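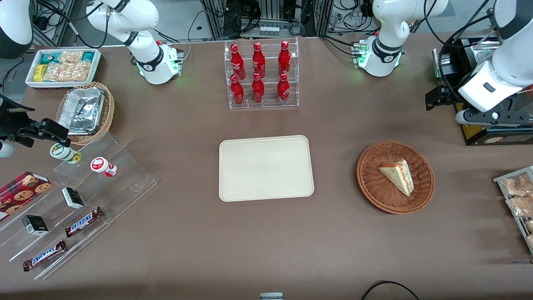 De : Marta Dmytriv
À : liste achats-équipement
Date : juin 2025
Objet : Re: [achats-équipement] Poste à deux bras pour la préparation des plateaux, chiffrage

Bonjour à tous,

J'ai lu le message de Sakda deux fois, une fois vendredi dans le train et une fois ce matin avec un café. Je réponds à la liste entière puisque la question a été posée à la liste entière. Je cite l'essentiel pour ceux qui ont raté le début.

Sakda Rungrueang a écrit :

> Chers collègues,
>
> Suite à la visite chez Brititach, je propose d'inscrire au budget de décembre un poste de préparation à deux bras pour la cuisine de Carkotholm. Le poste prendrait en charge la composition des plateaux de collation : une boisson, un produit emballé, une part de gâteau si elle est commandée. Le bras droit et le bras gauche travaillent au-dessus de la même table, chacun avec une pince parallèle, ce qui permet de tenir le plateau d'un côté et de poser de l'autre.
>
> L'offre de Brititach comprend les deux bras, les pinces, le châssis, la mise en service et 3 jours de formation. Le contrat d'entretien est facturé à part, 1 149 euros par mois. D'après eux, le poste peut sortir 2 000 plateaux par semaine en régime établi.
>
> Nattawut est favorable. Ratree demande à voir le détail du coût d'installation. Je voudrais un avis de principe avant la fin du mois, pour que l'on puisse bloquer le créneau de livraison.
>
> Bien à vous,
> Sakda

Avis de principe, donc. Le mien est réservé, et je préfère l'écrire maintenant qu'en novembre, quand le bon de commande sera déjà dans le parapheur.

Je commence par le chiffre de 2 000 plateaux. D'où sort-il ? Sakda écrit « d'après eux » et « en régime établi », deux formules que j'ai déjà lues dans le dossier de la filmeuse Meltoton. La filmeuse marche très bien, quand on lui présente des barquettes d'un seul format. Nous en avons 4. Elle tourne donc sur un format et le reste se fait à la main, comme avant, avec une machine de plus à contourner.

Pour les plateaux, le problème me paraît plus sérieux encore. Regardez ce qu'il y a sur la table de Brititach : des bouteilles de Coca-Cola en aluminium, bien alignées sur un présentoir à gradins, et à côté de ça des sachets transparents dans un bac, des barres Snickers posées en travers d'un présentoir, des gâteaux emballés dans un panier en fil métallique, une part de gâteau nue dans une corbeille en osier. Une bouteille rigide, toujours au même endroit, je veux bien croire qu'une pince à deux doigts la prenne toute la journée. Un sachet souple parmi d'autres sachets souples, je demande à voir. La part de gâteau, génoise et couche de crème, je demande à voir aussi, et plutôt deux fois qu'une, parce que c'est moi qui reçois les réclamations quand une part arrive écrasée.

Le plateau de la démonstration est un rectangle beige à coins arrondis, avec un rebord. Les nôtres, à Carkotholm, sont empilés, et une partie est voilée par le lave-vaisselle. Qui dépile ? Si c'est une personne, il faut la compter. Je n'ai trouvé cette personne nulle part dans l'offre. Je n'ai pas trouvé non plus celle qui regarnit les présentoirs. Dans une préparation à la main, l'agent ouvre le carton et se sert dedans. Avec le poste, il faudra que quelqu'un range d'abord les bouteilles sur leurs gradins pour que le robot vienne les y prendre. Je voudrais que l'on m'explique où est le gain de temps, chronomètre en main, avec nos cartons et nos agents.

Ensuite le coût. Ratree a raison de demander le détail de l'installation. Il y a le châssis, l'électricité, le passage des câbles. Sur la table de démonstration, un câble noir traverse un coin du plan de travail, et il y en a des faisceaux entiers accrochés à la structure derrière. Dans un atelier, aucune importance. Dans une zone où l'on désinfecte les surfaces à chaque fin de service, le service d'hygiène nous demandera des gaines lavables ou un déport, et ce sera à nos frais. Je l'ai vécu avec Wannasri pour un simple convoyeur. Le devis initial ne parlait pas des gaines. L'avenant, lui, ne parlait que de ça.

Il y a également la question de la sécurité autour de la table. Soit le poste est clôturé, et il prend la place de deux postes manuels. Soit il ne l'est pas, et il faudra limiter la vitesse, auquel cas le débit annoncé ne tient plus. L'offre est muette là-dessus. Je ne dis pas que Brititach cache quelque chose, je dis que la question n'a pas été posée par écrit et que, tant qu'elle ne l'est pas, le chiffre de production n'engage personne.

L'entretien à 1 149 euros par mois : est-ce que les doigts des pinces sont compris ? Ce sont des pièces d'usure. Est-ce qu'un changement de référence (nouveau biscuit, nouveau format de boîte) est un réglage que nous faisons nous-mêmes ou une intervention facturée ? Nous changeons de fournisseur de biscuits plus souvent que de blouses. Si chaque changement passe par un technicien, le budget d'exploitation n'a plus aucun rapport avec celui du tableau.

Ketsara me disait au téléphone que je suis contre par habitude. C'est un peu vrai. Mais j'ai voté pour le tunnel de lavage, et je revoterais pour. Le fournisseur avait accepté de venir faire tourner la machine chez nous, avec notre vaisselle sale, pendant le coup de feu de midi. On a vu ce qu'elle faisait et ce qu'elle ne faisait pas, et le prix a été discuté sur cette base.

Je propose donc de demander à Brititach, avant tout avis de principe :

- un essai dans nos murs, avec nos plateaux et nos produits, y compris les sachets et les gâteaux ;
- le nombre de plateaux conformes par heure, un plateau à reprendre à la main ne comptant pas comme conforme ;
- la liste écrite de ce que couvre le contrat mensuel ;
- un prix de location sur une période courte, avec option d'achat.

S'ils acceptent la location, ma réserve tombe en grande partie. On installe, on mesure, on décide. S'ils refusent l'essai, cela nous renseignera aussi.

Pour le créneau de livraison, je ne vois pas pourquoi il faudrait le bloquer maintenant. On nous a fait le même coup avec la filmeuse (« il ne reste qu'un créneau »), et la machine est restée plusieurs semaines sous bâche dans le couloir parce que la prise n'était pas la bonne.

Nattawut, comme tu es favorable, peux-tu nous dire sur quoi tu te fondes pour le taux de reprise ? Tu avais un tableau lors de la dernière réunion, je ne l'ai pas retrouvé dans le dossier partagé. Et Sakda, si tu as pris des notes pendant la visite, surtout les temps de cycle sur les produits emballés, je suis preneuse, même manuscrites.

Ratree, je t'envoie l'avenant Wannasri séparément, la pièce est trop lourde pour la liste.

Cordialement,
Marta

--
Marta Dmytriv
Exploitation, cuisine de Carkotholm
Pour vous désabonner de la liste, écrivez au gestionnaire avec le mot « désabonnement » en objet.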